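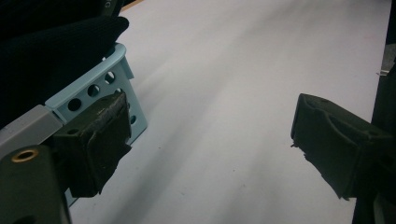
When does the new glass and jar collection start in Pesness? Rounds begin in June, with the first lorries leaving the Neklow depot at 6 am.

The council has awarded the contract to Kandpal, which already handles paper and card in the district. The first phase covers 400 households on the eastern side of town. Each will receive a 23-litre caddy for bottles and jars, to be put out at the kerb by 7 am on the same day as paper. Drinking glasses, oven dishes and window glass are excluded, as they melt at a higher temperature than container glass.

Material will be weighed at Neklow and sent on to the Plisow plant for colour sorting. Kenza Ait Ali, contracts manager at Kandpal, said loads with too much ceramic would be turned away at the gate.

In last year's trial, 71 per cent of the homes taking part put glass out at least once a month.
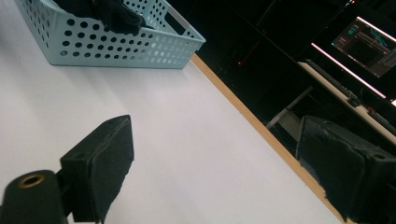

## Bottle banks

The bank at the station car park will stay. The two on Mill Road go once the second phase, a further 300 households, is running. Moataz Hajji, the council's waste officer, said no date had been set for that phase. Residents in flats will be written to separately.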